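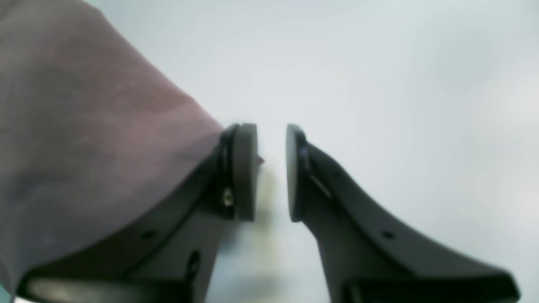
vumik_bench
Okay, the results on the wrist-only cloth policy are in and I have been grinning all morning! Quick recap for anyone new to the thread: we trained on 559 demos of picking up and folding small cloths, then took away the overhead view completely and let the policy run on the wrist view alone. My bet was that it would fall apart the moment the cloth got close. Look at how much of the left finger is behind that pinkish-gray fabric, with just a tiny bit of pink showing between the two pads. That little scrap is the kind of cue I assumed was useless, and the policy does seem to use it. 39 folds out of 63 trials, wrist only! The old version with both views got 41, so we gave up almost nothing.

Posted Saturday, January 19, 2019

kestcombe_kid
Very cool. Did you mask the overhead input or retrain without it? Those are different claims.

vumik_bench
Retrained from scratch, same demos, same number of steps. I tried masking first and it was a disaster, the arm just hovered.

oldservo
Nice numbers, but I'm going to be the grump. 63 trials is small, and 39 against 41 doesn't tell me the two are the same. It tells me you can't separate them yet. I'd also want to know what a "fold" is. If one corner crosses the middle and stays there, does that count?

vumik_bench
Fair on the first part, "almost nothing" was me being excited. A fold counts if the two edges land within a finger width of each other and the cloth stays put after the arm backs off. Same rule we used for the Praria runs in December.

ferreira_fan
I've been trying the method from the Ferreira notes, where you predict whether cloth is between the pads as a side task while training the main policy. It helped us a lot on towels. You could label your frames pretty fast - we did 3,165 of them by hand over a few evenings with a movie on. Looking at your picture I honestly had to stop and think about which label I'd give it. The fabric is all over the left side, but you can see a strip of white between the pads, so I'd say not held.

kestcombe_kid
I'd say not held too, but I don't love a yes/no label there. There's something pink right in the gap. A third label for "touching but not held" would be better.

ferreira_fan
We tried three labels and people couldn't agree with each other on the middle one. Or with themselves the next day. Went back to two.

oldservo
Then use the gripper width and motor current and skip the hand labels. It's free data and it doesn't care if the cloth is covering the view.

vumik_bench
Current is really noisy on ours with thin fabric. It barely changes between a single layer and nothing at all, so I can't lean on it. Width is a bit better. I'm happy to feed both in and see what happens, it's a one-line change in the config.

oldservo
Do that before you do any labeling. And please use a white cloth on the white table at least once. Pink on pale is the easy case for a camera.

vumik_bench
Ha, okay, that one scares me. All 559 demos were on the same pale surface, and none of the cloths were white. I'll run it anyway!

kestcombe_kid
Can you share the failures as well? I learn way more from those. With 24 misses you could sort them by hand into "never got a grip" and "dropped it on the way over."

vumik_bench
Yes, sorting them now. First impression is that most are bad grips at the start, and the fold itself goes fine once it has a corner. Will put the clips in the Vumik folder tonight, and the white cloth run goes on the list for Monday.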